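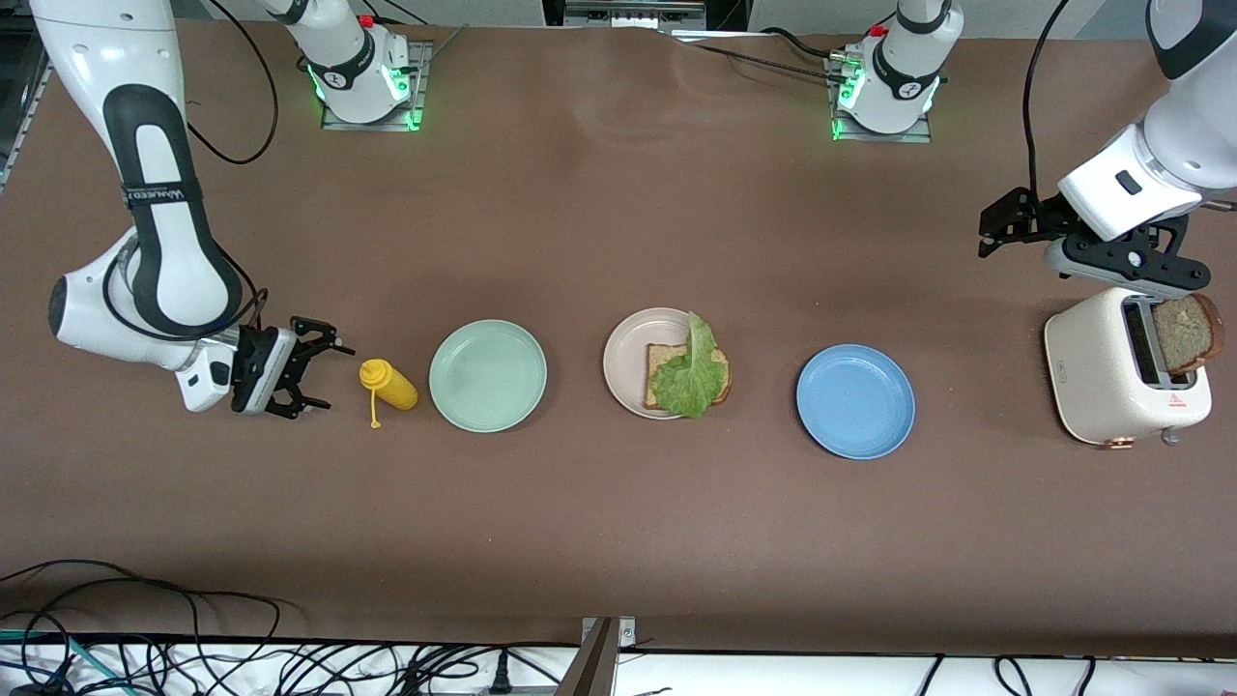
Lunch is served, 358 times over

The Nelley bench has been making the same sandwich since May, and it still isn't a very good sandwich. Khôi Phí, who steers both arms by hand, describes the recipe as bread, lettuce, regret. Sauce is in the script as well, but the squeeze bottle has a talent for lying down, and picking up a bottle that is lying down counts as a separate skill with its own line in the spreadsheet.

For those who joined after the spring reshuffle: every run is driven by a person from start to finish, and everything the arms and cameras record on the way goes into the training set. The learning system gets nothing but these runs. If Khôi dithers over a slice of bread, the system will one day dither over a slice of bread, with great confidence. We found this out with the first batch, when an early model picked up his habit of hovering over the toaster for a while before committing to anything.

So the house rules have been tightened. Plates get moved between runs. The toaster gets turned a little. A run with a fumble in it stays, provided the fumble is put right, and goes into the pile marked "recovered". A run where the driver gives up and reaches in with his own hand goes in the bin, however tasty the result.
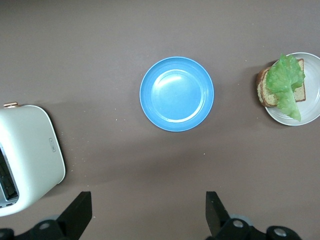

Crumbs have been the subject of more meetings than they deserve. Trịnh wanted the table wiped after each run so that the pictures would match. The Plernetti people, who will have to use the thing in a real kitchen, pointed out that real kitchens have crumbs in them. We now wipe the table every 3 runs, a compromise that pleases neither side and has therefore been written into the procedure.

The tally stands at 358 good runs out of a target of 654. The target came out of a planning sheet at Seltasetti and no one still working there can say why it isn't 650. We are going to hit it anyway.

Two requests. Lettuce goes limp by mid-afternoon, so if you're passing the shop before lunch, please bring a fresh one up and put it on the project account. And the bread in the blue bag on top of the fridge is equipment. It has a label saying so. Whoever had the crusts, Khôi would like a word.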